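교재 연재 > 생활과 조리 공간
2021-09-21 | 글 엘비라 몬토야

제4장 조리대 위의 자리 정하기

조리대는 부엌에서 가장 자주 쓰이면서 가장 빨리 어질러지는 면이다. 제3장에서는 수납장 안쪽을 다루었다. 이 장에서는 꺼내 놓은 물건, 곧 조리하는 동안 상판 위에 머무는 그릇과 식재료와 가전의 자리를 다룬다.

상판에 놓이는 물건은 머무는 시간에 따라 둘로 나눌 수 있다. 오븐 토스터처럼 한번 놓으면 좀처럼 옮기지 않는 것을 고정물이라 하고, 접시나 과일, 양념병처럼 조리할 때마다 드나드는 것을 이동물이라 한다. 자리를 정할 때는 고정물부터 놓는다. 순서가 바뀌면 이동물을 치우느라 같은 일을 두 번 하게 된다.

오븐 토스터는 상판의 한쪽 끝에 두고, 문을 열었을 때 닿는 범위를 미리 재어 둔다. 문이 아래로 열리는 제품이면 앞쪽에 문 높이만큼의 빈자리가 있어야 한다. 뒷면과 벽의 간격은 제품 설명서에 적힌 값을 따른다. 전선은 손이 오가는 쪽으로 늘어뜨리지 않는다.

이동물의 자리는 쓰는 순서로 정한다. 씻은 과일은 우묵한 그릇에 담거나 한쪽에 모아 두고, 납작한 접시는 담을 차례가 올 때까지 가장자리에서 한 뼘 안쪽에 둔다. 케첩병처럼 키가 큰 용기는 세워 두는 것이 원칙이다. 눕혀 두면 굴러가기 쉽고, 뚜껑이 덜 닫혔을 때 내용물이 샌다. 달걀은 반드시 턱이 있는 그릇에 담는다.

클라넌트 생활관의 조리 실습에서 오다이르 팔캉은 수강생 19명에게 같은 상판을 각자 정리하게 하였다. 결과는 서로 달랐으나 어려워한 대목은 비슷하였다. 작은 물건이 가장자리로 밀려나고, 가운데에는 당장 쓰지 않는 것이 남았다.
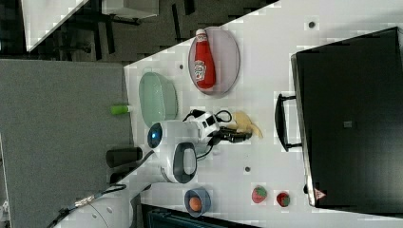

가장자리로 밀린 물건은 소매나 행주에 걸려 떨어지기 쉽다. 따라서 상판 끝에서 안쪽으로 일정한 폭을 비워 두는 것이 좋으며, 이 책에서는 이 폭을 여유 띠라 부른다. 둥근 물건과 원통형 물건은 여유 띠에 놓지 않는다. 바나나처럼 무른 과일은 열이 나는 가전 옆을 피하고, 딸기는 다른 식재료에 눌리지 않게 따로 둔다.

색이 있는 그릇을 쓰면 용도를 구분하기 쉽다. 다만 색과 용도의 짝은 집안에서 한 번 정하면 바꾸지 않는다.

이어지는 4.1절에서는 상판의 치수를 재고 여유 띠의 폭을 정하는 방법을 살펴본다. 줄자와 종이테이프, 필기구를 준비한다.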